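Dernière mise à jour : 9 septembre 2026

Entretien de la cellule à deux bras, salle 506 (notes de cours)

On reprend là où je vous ai laissés la dernière fois : le câblage. Je sais, ce n'est pas la partie qui fait rêver, mais sur cette cellule c'est ce que je contrôle en premier ! Coupez l'alimentation, attendez 40 secondes, puis suivez chaque câble du poignet jusqu'à la base, avec les doigts autant qu'avec les yeux. Il faut du mou au coude (une belle boucle, large) et rien qui tire quand vous pliez le bras à la main.

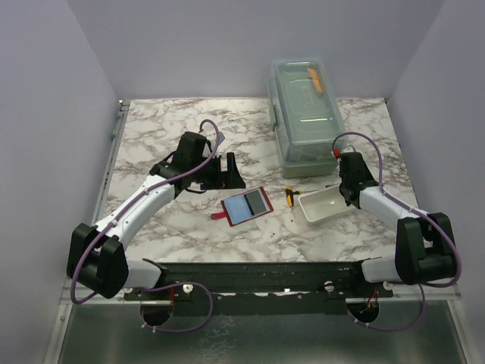 Les deux bras au-dessus du plateau. Suivez le câble violet : arche au poignet, attaches blanches le long de l'avant-bras gauche, boucle au coude.

Ensuite, les vis de l'avant-bras. Petit tournevis, on serre sans forcer, et vous posez ce que vous démontez dans un bac, pas à même le plateau (j'ai passé une soirée à chercher une vis, merci bien). Une attache trop serrée ? Vous la coupez et vous en remettez une neuve, je préfère ça.

Pour finir, remise sous tension, huit ouvertures-fermetures par pince, à vide, et vous notez tout sur la fiche 11.

À lire aussi
- Cellule Allum : régler le zéro des axes
- Visite de l'atelier de Bosville (octobre)
- Projet Tandville : changer une pince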